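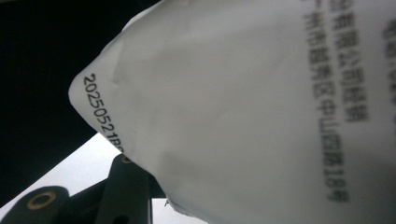
Where do people look first when they want the date on a soft package?

Most of them go to the back, near a seam, and only after that do they start turning the thing over and checking the corners.

Figure 2. White plastic-coated package with a black dot-matrix code, 20250521B and further characters, close to a pointed corner. The code and the Chinese lettering both run vertically at this angle.

4.2 Codes, corners and the turning of packages

I went into this part of the study thinking I'd be writing about shelves. Svenja Voß and I had spent ages on the shelf sketches, and I was pretty attached to them, but once we sat down with our notes from the 20 households, what kept coming up was the package in the hand. People pick one up, tilt it, pull the plastic flat with a thumb, tilt it again, and then either put it where it belongs or park it on the counter to deal with later. That parking spot (we call it the Preris pile, after the house where we first noticed it) gets its own treatment in section 4.3.

Our inventory came to 481 packages, and soft ones gave people the most trouble by far. A box has sides, and you can talk about them: "it's on the bottom," "look on the flap." With a bag or a pouch you end up saying things like "sort of by the pointy end," which one of our participants really did shout across her kitchen! The material bends and puckers, and a line of print goes with it. In Figure 2 the digits are easy enough to read, but the characters after the B disappear where the edge curls away. So you have a perfectly crisp string and you still don't have all of it.

Then there's the matter of what the string means. I'd read 20250521 as a date, year first, and so did Mattes Reuter when we were setting up the coding sheet. Whether it's a packing date or a best-before date is another question, and the digits alone won't settle it. Pavithra Shenoy talked us into recording "date-like string" and "stated purpose" in separate columns, and I'm grateful, even though it meant redoing 2 full days of entries. The letter at the end went into a third column marked "other." We didn't try to interpret it.

Language matters too, though less than I'd guessed. Several households kept goods labeled in a script that only one person at home could read. For us the longer lines were the slow part. An address, for instance (the longest column in Figure 2 seems to be one, in Guangzhou), takes up a good stretch of the surface and tells you nothing about when to eat or use what's inside. Moataz El-Sayed watched people run a finger along lines like that before giving up and hunting for numerals. Numerals were what everybody could share.

What did people do once they'd found the date? Mostly they wrote it again, bigger. We saw masking tape, freezer labels, and in 4 homes a marker straight onto the plastic. Arne Voß thinks the rewriting is mainly for the other people in the house, and I lean that way too, but the interviews from June are thin on this point and I'd want to ask again before saying so in the discussion.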